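Flonus Home Help > Furniture > Desks and tables

Cleaning a matte white desk without leaving shiny patches?
Asked 27 September 2020 | Viewed 411 times

Hi all, hoping someone can save me from myself. I bought a long white desk with a matte top (it's the Byun one, with the shallow curve cut into the front edge so you can sit in a bit closer) and I love it, but it shows EVERYTHING. Tea rings, pen, the grey smudge where my forearms sit. I went at one ring with a melamine sponge and now there's a shiny spot the size of a coaster that I see every time the light's on. Two questions really. What do you use for the everyday wipe-down, and can the shiny bit be fixed? It cost me $356 so I'd rather not start over. Oh, and the top is painted, I think? The leaflet only says "matte finish", thanks for nothing.

3 answers

Answer from trondodero_tidy (13 votes)

Step away from the sponge! Those things are very fine sandpaper, and on a matte finish they polish it, so you've flattened the texture in that one spot. Sorry to say I've never managed to bring one back completely. You can make it less obvious by going over a wider area very lightly so the edge of the patch isn't so sharp, but try that somewhere hidden first, and stop if any colour comes off on the cloth.

For everyday, a drop of dish soap in warm water, a microfibre cloth wrung out nearly dry, then a second dry cloth straight after. Don't let it air dry or you'll get streaks. Pen comes off mine with a dab of rubbing alcohol, though I wouldn't do that on paint without testing.

Answer from drillport_dad (2 votes)

Desk pad. Done.

Answer from greyscale (10 votes)

I've had a white top with the same sort of curved front since December and I'm fussy about it, so here goes.

The curve is where the grime collects, on mine anyway, as that's where your sleeves and wrists rub all day. I do that edge every couple of days and the rest once a week.

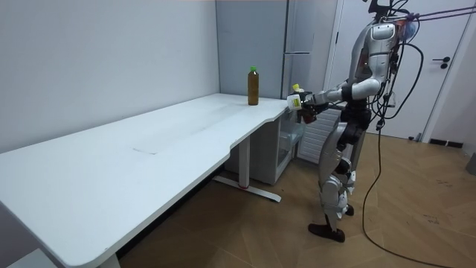

Whatever cleaner you end up with, put it on the cloth and never straight on the desk. I used to squirt it on and leave it sitting while I answered the phone, and I ended up with a pale blotch that took weeks to fade. Same goes for parking bottles on the top, a drip down the side will leave a ring just as good as any teacup. Mine live on a saucer now, caps done up tight.

Skip anything with wax or "shine" on the label. And if yours really is painted I'd leave the alcohol alone and try a bit of baking soda paste on a fingertip for the pen marks, very gently, no scrubbing in circles.

As for the shiny patch, I've got one too. There's a lamp on it.

Comment from the asker: Lamp has been moved, ha. Trying the soap and two cloths tonight, and I've ordered a pad as well.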